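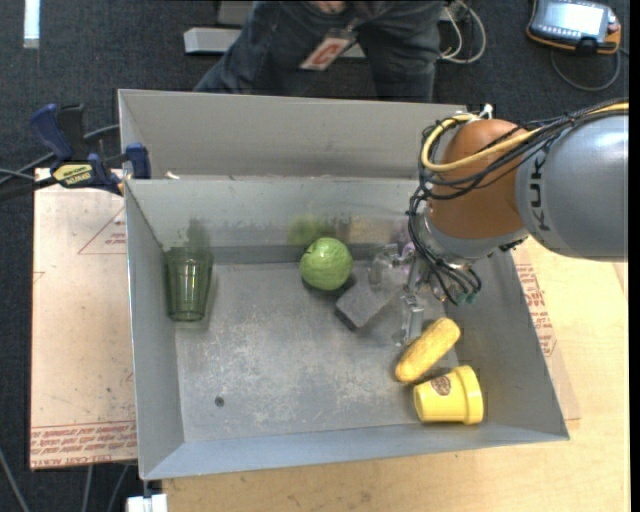 Measuring your blood pressure at home with the Clellance monitor

By Veronika Pfister
January 2024

Before you begin, please read the section "Choosing the cuff size". A cuff that is too small gives a reading that is too high.

1. Do not smoke, exercise or drink coffee in the 30 minutes before the measurement. Empty your bladder.

2. Sit on a chair with a back and put both feet flat on the floor. Rest in this position for five minutes. Do not talk.

3. Put the cuff on the bare upper arm. The lower edge must be two finger widths above the bend of the elbow, and the tube must point down to the hand.

4. Lay the arm on a table so that the cuff is at the height of the heart.

5. Press START. The cuff becomes tight and then loosens slowly. Keep still until the monitor beeps.

6. Wait one minute and measure again. Write down both results with the date and the hour.

Note: For the first measurement, try both arms. If one arm gives the higher values, use this arm every time and tell your doctor about the difference.

Note: The heart symbol blinks when the monitor has found an irregular pulse. Rest and repeat. If the symbol comes back on three different days, please make an appointment.

Caution: Do not use the cuff on an arm with a drip or a dialysis shunt, or on the side of a breast operation, unless your doctor has agreed to it.

Caution: Do not change the dose of your medicine by yourself because of a reading. If you have chest pain, trouble breathing or sudden weakness on one side, call 911 and do not wait for another result.

Related sections
Choosing the cuff size
Changing the batteries
Error codes E1 to E6
Sending your readings to the Irunar app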